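一台抓取单元是怎么养着的：维护技术员谈日常

林内斯（Linness）的机器人实验车间在厂区二楼，靠北一侧。里面有一台桌面抓取单元，编号7，单臂，两指夹爪，腕部装一个小相机。这台单元的设定、保养和修理由同一位技术员负责，他在这个岗位上干了四年，之前在包装线上修气动设备。采访在他交班之后进行，按他的要求不写姓名。

问到一天从哪里开始，他说从擦桌子开始。

“进来先不通电。桌面擦一遍，用不掉毛的布，干擦。有胶印再用一点酒精，擦完等它干透。然后拿手电斜着照一遍，看有没有划痕和碎屑。桌面是浅色哑光的，脏东西看得很清楚，对相机也一样清楚。”

他说小黑点本身不影响抓取，但会影响标定。标定程序要在图像里找角点，角点附近如果有一粒灰，偶尔会被当成特征。去年12月有一次，标定残差连着三天偏大，他换了标定板，又重新紧了相机支架，都没有用，最后发现是镜头保护片内侧粘了一点东西。

“那次花的时间最不值。现在保护片我单独列一项，每周拆下来看两面。”

通电之后是回零。单元有七个关节，他习惯让机械臂先以低速走一遍固定的路径，人站在急停按钮旁边听。

“听第二个关节和第四个关节。第二个负载最大，第四个走线弯得最厉害。声音变了，多半先是线的问题，再是减速器的问题。线缆在护套里磨，会有一点沙沙声，你把手放在护套上能感觉到。减速器的声音低一些，跟转速走。”

这台单元的第四关节线束换过两次。第一次是断了才换的，停机一天半。第二次他按循环数提前换，在系统里设了提醒。他没有采用手册上的间隔，用的是自己记录下来的数字：第一根线束坏的时候，维护日志上记的是1,105小时运行时间。之后他把更换点定在740小时。

“有人说太早，浪费。换下来的那根我剖开看过，屏蔽层在弯的地方已经散了。再跑下去也许还能跑，但是信号会先变得不稳定，你要花很长时间去查一个时有时无的故障。一根线的钱和两天的工时，我选换线。”

更换的步骤他讲得很细。先把机械臂摆到维修姿态，也就是第四关节在行程中间，前臂水平，下面垫支架。断电，等驱动器的指示灯全灭，再等五分钟。拆护套的时候从腕部往回拆，扎带不要剪一根扔一根，先用手机把每个位置记下来，因为固定点之间留的余量不一样。装回去以后，手动把关节推到两端，看线有没有被拉紧，有没有碰到壳体的边。

“最常见的错误是扎得太紧。看起来整齐，一转就拉。余量要留在弯的内侧，扎带只负责定位。”

夹爪是另一块主要工作。手指是软质的，前端收窄，装在金属底座上，每根手指用两颗螺钉固定。软的部分会老化，先是表面发亮，然后摩擦力下降，抓光滑的东西会滑。

他判断要不要换手指，靠的是一个简单的试验：夹住一块标准件，让机械臂垂直提起，停住，再用拉力计往下拉，记下开始滑动时的读数。新手指的读数贴在工作台侧面，低于新件的八成就换。

“以前是看外观换，不准。有的手指很旧，抓得很好。有的看着是新的，沾过油，就不行了。油擦不干净，会渗进去。”

螺钉要用扭力螺丝刀，涂中强度的螺纹胶，换完之后用油漆笔画一道线。巡检的时候看线有没有错开，不用每次都上工具。

换过手指之后必须重做指尖标定。他强调这一步不能省，即使换的是同一批次的零件。模具件的长度有差别，底座的贴合面上如果有一点残胶，指尖位置就会偏。控制程序里记录的抓取点是按指尖算的，偏了以后，夹爪闭合时一边先碰到物体，会把物体推走。

“轻的东西推走你看得出来。重的东西推不走，它会反过来顶手指，顶得久了，底座松。”

单元的气路只有一小段，供换手快接使用，夹爪本身是电动的。他每个月给快接的锁紧钢珠上一次脂，量很少，多了会吸灰。接头处的密封圈每半年换一次，和过滤器滤芯一起。

谈到记录，他打开了一个表格。表格很朴素，一行一件事，有时间、部位、现象、做了什么、换下来的零件放在哪里。到采访当天，上面有731行。他说其中一大半是“检查，正常”。

“正常也要写。以后查问题，你要知道它上一次正常是什么时候。只写故障的话，前面那一段是空的。”

换下来的零件他保留三个月，装在自封袋里，写上行号。他因此找出过一个来料问题：有一批手指底座的孔位偏了，单看一个看不出，三个放在一起就很明显。供应商格罗盖特（Grorgate）后来换了货。

他也谈到了自己处理得不好的事。有一次夹爪间歇性报过流，他把电流上限调高了一点，报警消失了，他就去忙别的。两周以后丝杠卡死。拆开看，润滑脂里混了碎屑，阻力是一点一点涨上去的，过流报警本来是对的。

“从那以后我有一条规矩，改参数必须写原因，写不出原因就改回去。报警上限现在是锁住的，要改得两个人一起。”

每次维护做完，单元要过一遍验收才能交还给使用的人。验收用的东西很简单，几块彩色木块和一只编织篮，摆在桌面上，机械臂过去看，过去抓，再放进篮子里。
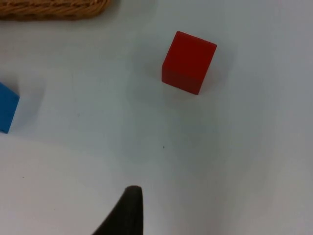 林内斯车间通讯 编辑部 采写
2026-04-05

木块有红的，也有蓝的。他喜欢用木块，理由是形状规矩，边是直的，面是平的，夹歪了马上能看出来。角度要故意摆斜，不和桌边平行。

“摆正了谁都抓得到。摆斜了，腕部要转，转的时候误差才出来。相机外参如果偏了一度，正着放的时候可能碰巧能抓，斜着放就会夹到棱。”

验收时他主要盯腕部相机的画面。手指的尖端应该总是出现在画面下部的同一个位置，他在显示器上贴了一小段透明胶带作为参照。指尖离开了胶带的位置，说明相机支架动过，或者手指没有装到底。

“这个办法很土，但是快。标定程序跑一次要将近二十分钟，看一眼胶带不用时间。先看胶带，有问题再跑程序。”

光线也在检查的范围里。他要求物体旁边的影子是淡的，边缘是软的。影子太深，识别程序容易把影子和物体连成一块，算出来的中心会往影子那边移。车间的顶灯换过一次，换完以后抓取成功率下降，花了一个下午才想到是灯。后来加了柔光板，板子上的灰每月擦一次，和桌面用同一种布。

篮子的位置没有那么严格，只要在机械臂够得到的范围里。他提醒说放下的高度要检查，篮边高，如果换过手指以后长度参数没有更新，手腕会擦到篮边。编织的东西有弹性，擦一下不报警，日子久了手指侧面会出现毛边。

“毛边也是一个信号。看到毛边，不要只换手指，回去查长度。”

验收一共抓二十次。二十次里失败一次，重来；再失败，单元不交，挂黄牌。他说使用的人有时候会催，尤其是韦尔特维尔（Weltville）那边的项目排得紧的时候。

“催也没有用，黄牌摘不摘是我签字。他们后来也习惯了。早半天交出去，晚上又停，他们更难受。”

目前他在准备把同样的做法搬到另一台单元上，那台由马兰古（Mahlangu）的团队使用，安装得早一些，控制柜的版本不同。他打算先跑三个月，只做记录，不改任何参数，线束的更换点也先不设。

“我不能把这台的数字直接搬过去。那台前臂短，第四关节弯得没有这么厉害，也许线能用更久，也许坏的地方根本不是第四关节。先看它自己是什么样子。”

备件方面，他给两台单元合并了库存，手指常备四对，线束两根，保护片一盒。密封圈按种类分开放，盒盖上贴实物，不只写型号。钥匙挂在控制柜右侧，取用以后在表格里加一行。

采访结束前，他回到单元旁边断了电，把机械臂停在维修姿态，支架垫好，在表格里写下当天的最后一行：第四关节护套，检查，正常。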